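I've been playing Stonorell every night since January and I have opinions, so get comfortable.

If you missed it, it's a slow little strategy game where you run a river town and try to keep the other towns from eating you. I bought it as a key from Bromar, one of those discount shops, mostly because Pádraig Quinlan wouldn't shut up about it in our group chat (sorry Pádraig, you were right). The code showed up in my email in a couple of minutes, I typed it in, and off we went. I know people have had bad luck with key shops, so maybe check whether your code works in your country before you pay. Mine was fine!

My first town was called Aren and it lasted maybe an hour. I built docks everywhere, ran out of grain, and my own guards walked out on me. My second town did much better, mainly because Shanthi Bhuiyan told me to stop trading with the Neagu. They're the faction up in the hills with the lovely music, and they will offer you 200 silver for practically nothing in your first winter. Don't take it! They come back in spring wanting your bridge, and if you say no they just close the road. I lost two bridges that way before I got the message.

What I love is how the seasons work. You can't rush anything. You plant, you wait, you fiddle with taxes, you listen to the rain. The fights are over fast and I mostly let them run on auto, though the archers still have a habit of standing in the river like they're on vacation.

Things I don't love: the save menu is a mess, the text is tiny on my laptop, and the tutorial stops right before it gets to trade, which is the part you need help with. There's supposed to be a patch for the text. I'll believe it when I'm not squinting.
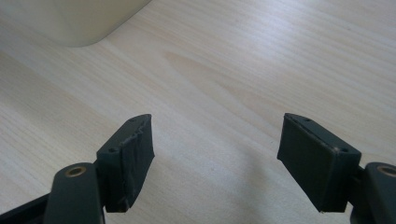
Pale wood grain, up close.

I'm now on year 4 with my third town and I finally have a proper wall, plus some goats. Shanthi wants to try co-op next, with her running the farms and me on the docks again, which seems brave of her after Aren. If anybody knows how to get the ferry upgrade without giving the Neagu a seat on the council, please leave me a comment, I've tried everything I can think of.

2 comments
Share this post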